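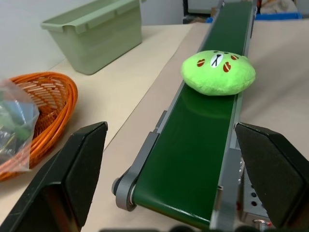 作業ノート 2021年1月
卓上コンベアの調整と、ぬいぐるみ搬送のこと

年が明けてから少しばたばたしていて、ノートを開くのがずいぶん久しぶりになってしまいました。前のページが配線の走り書きで終わっていて、自分で書いたのに半分読めません。今回はもう少し丁寧に書いておきます(と、毎年一月には思うのです)。

さて、細いほうのコンベアです。濃い緑のベルトのもので、ベージュの机の上に斜めに置いて使っています。机の縁にぴったり平行に置いたほうが見た目はきれいなのですが、そうすると手前の端のローラーに手が届きにくく、張りを直すたびに本体ごと動かすことになって面倒でした。斜めにしてからはだいぶ楽です。机を共用している皆さん、じゃまだと思ったら動かす前にひと声ください。

今月の荷物役は、黄緑色の丸いぬいぐるみです。平たいドームというか、おまんじゅうのような形で、白い口元に黒い糸で鼻と口が縫ってあり、その両側に赤茶色の豆みたいな模様があります。目がとても小さくて、顔を近づけないと見落としそうなくらい。何の動物なのか、昼休みに意見が割れたまま決着していません。私はクマの仲間だと思っているのですが、カエル派もいて、これがなかなか譲らないのです。伝票の品名は「Bodedeo 丸」としか書いていないので、ノートでも以後「丸」と呼びます。

丸を載せてみてまず困ったのが幅でした。ベルトの幅をほとんどいっぱいに使ってしまい、少しでも右に寄ると、毛羽のところが灰色のサイドレールにかぶさります。硬い箱なら当たった時点で音がして気づくのですが、丸はふわふわなので静かに擦れていくだけで、見ているこちらも「まあ大丈夫かな」と思ってしまう。で、気づくと向きが変わっている。レールに触れた側だけが遅れて、顔がゆっくり横を向いていくんですね。かわいいといえばかわいいのですが、顔を手前に向けたまま送りたいので、これでは困ります。

そこで午前中は置き方ばかり試していました。真ん中に置いたつもりでも、底が柔らかいので手を離したときに少しずれます。上からつまんで下ろすより、両側から軽くはさんで、底がベルトについたのを確かめてから左右同時に離すほうがずっと安定しました。片側だけ先に離すと、毛が指についてきて必ず傾きます。急がないのがいちばんです。

連続運転は60分を一区切りにしました。午前と午後を合わせて7回、最後の回まで通せています。通過は合計468回で、そのうち顔の向きが許せる範囲に収まったのが331回。残りはだいたいレールに擦れたか、置いた時点ですでに曲がっていたかのどちらかです。正直もう少し良い数字を期待していたのですが、前半は置き方が定まっていなかったので、後半だけで数え直せば印象は変わると思います。集計表は Fliditz のフォルダに入れてあります。

ベルトの表面について。つやがあって、物を置くと下にうっすら映り込むくらいなのですが、毛のある物を流すと細かい繊維がつきます。目では分かりにくく、指でなでると感触で分かる程度です。Grirnivier の保守メモには乾いた布で拭くようにとあったので、そのとおりにしました。濡らした布は、前に別のベルトで跡が残ったことがあるので使っていません。ローラーの巻き込みのところは繊維がたまりやすいので、止めてから綿棒で。必ず止めてからです(自分に言っています)。

それから、手前の端のそばにある、小さな丸穴の並んだ金具のこと。あの穴は位置を決めるのにちょうどよくて、私は何かというと穴の数で「二つ分ずらす」などと書いてしまうのですが、読む人にはどこから二つなのか伝わらないと言われました。もっともです。次からはローラー側の端の穴を一番目として書きます。古いページの分は、申し訳ないけれど察してください。

オレンジ色の編みかごは、コンベアの左に置いています。丸の避難場所です。以前は段ボール箱を使っていましたが、毛に紙の粉がつくのが気になっていました。編みかごは口が楕円で広いので、見ないで手を伸ばしても入れられるのがありがたいです。工具を入れる場所にはしないでくださいね。六角レンチが一本でも入ると、次から次へと集まってきますから。

サイドレールの件は、まだ考えがまとまっていません。レールの内側に薄いフェルトを貼る案と、ひと回り小さいぬいぐるみに替える案があります。後者のほうが早いのは分かっているのですが、丸に少し情が移っていまして。Rutkowska の見本帳に薄手のフェルトが載っていたので、まず二種類ほど取り寄せてみます。届くのは2月に入ってからになりそうです。

それまでにやっておくこと。
ベルトの張りをもう一度見る。
左のレールから出ている取付金具、ねじの増し締め。
丸の毛玉取り。毛玉取り器は引き出しの二段目、電池は切れています。
集計表の後半だけの数え直し。

毛玉取り器の電池は単三が二本です。買い出しに行く方がいたら、ついでにお願いします。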